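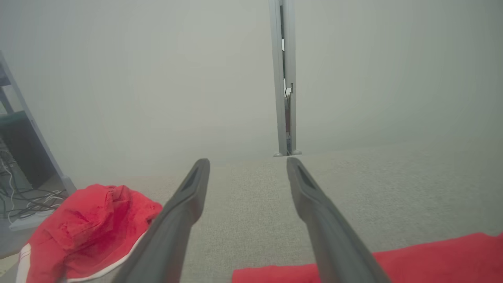 Gray day, red cloth. Morning, all.

1/ February plans, mostly so I have them written down somewhere. The farm shop is open again, but the cafe at Stemosari stays shut until the new oven is in. The old one lasted 13 years.

2/ At home, my son has started riding the school bus. It comes at 7:10, so I'm up and dressed before I used to be awake. He's fine with it. I keep making two breakfasts.

3/ I signed up for the evening pottery class with Sekar Tjoa. The first night was centering clay and very little else. I made one bowl and it leans.

4/ Running: I'm on week 4 of the beginner plan. The hill behind Brirkisell is still a walk for me — Solange Dhillon runs up it and waits at the gate.

5/ In the garden, we lifted the last leeks and moved the compost bins closer to the back door. The raspberries got cut down late. Florencio Quintana says they'll come back. I've put in a row of garlic and covered the bed by the fence.

6/ Seed order went in last night. Almost 300 onion sets, which is too many, so if you live nearby and want a bag, message me. Squash and beans are for the kids' beds at the top of the field.

7/ Someone asked about the spare room. It's painted now except for the window frame. The desk goes in next and the boxes go to the attic. I turned 41 in there with a roller in my hand.

8/ Books: still on the same one from Christmas. I read two pages and fall asleep.

9/ Supper club is back at the end of the month. Fitriani Lubis is cooking, I'm on bread and dishes. Bring your own chair if you can — we were short last time.

10/ Off to get the bus kid. More when the oven arrives.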